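Home Forums Workshop & Furniture New Posts Search Log in

Seam in a two-piece bench top – fill it or leave it?
Started by wellwood_tariq, Saturday, 7:40 am

wellwood_tariq
I'm putting together a long work table for the back room and the top has to be two pieces. A single sheet won't make the turn on our stairs. The seam will run lengthwise, a third of the way in from the wall. My wife wants it filled so crumbs and screws don't collect in it. My brother says filler cracks within a year and I should just butt the pieces tight and leave them. Which is it?

mustach
Leave it. I filled one in August and by winter there was a hairline down the whole length. Pieces move. If both edges are straight and you pull them together from underneath, you won't catch a fingernail on it.

aisyah.s
I'd go the other way. Filler cracks when the frame underneath flexes. Put a batten under the full length of the seam, screw both pieces down to it, then fill. Mine has been fine for 2 years and it gets wiped down every day.

stutico
Ours at work is beige with the line running across about a third of the way back, much like what you're planning. It was never filled and I don't notice it anymore.
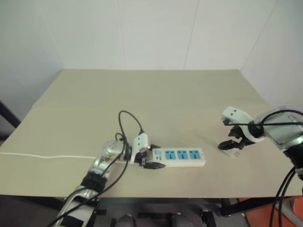 Our table, line runs left to right.

mustach
Looks fine to me. Who would spend a weekend on filler for that?

aisyah.s
Depends what you do on it. Tariq said crumbs and screws. Anything you pour or sand on a bench ends up in the gap sooner or later, and then the edges swell.

wellwood_tariq
Mostly small repairs, some soldering, kids' homework. No water to speak of. The room is off the kitchen, so yes, crumbs.

ozkan_bench
Third option – a thin bead of clear silicone. It gives when the pieces move and you can pull it out with a blunt knife if you hate it. A tube was 33 at my local place, which is robbery, but one tube does several tables.

mustach
Silicone picks up dust and goes gray. Then nothing will stick to it, including the filler you end up wanting.

aisyah.s
Agree with Mustach on that one. Keep silicone away from any surface you might finish later.

stutico
One more thing while you still have the top off. Decide where power comes up. We didn't, and chargers and other small stuff live on the surface.

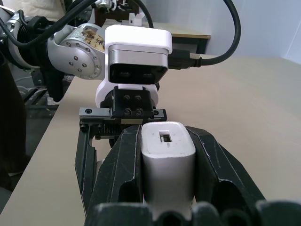

Re: Seam in a two-piece bench top – power and cables

wellwood_tariq
Good point. I was going to run a strip along the wall and forget about it.

ozkan_bench
Mount the strip under the back edge and drill one hole with a grommet. Keep the hole well clear of the seam.

aisyah.s
And clear of the batten, if you go my way.

wellwood_tariq
Going with the batten. I'll leave the seam unfilled for a month and see how bad the crumbs get.

mustach
You won't fill it.

Replies are closed on this thread. 3,971 views

Contact us | Terms | Copyright Wellwood Forums | Back to top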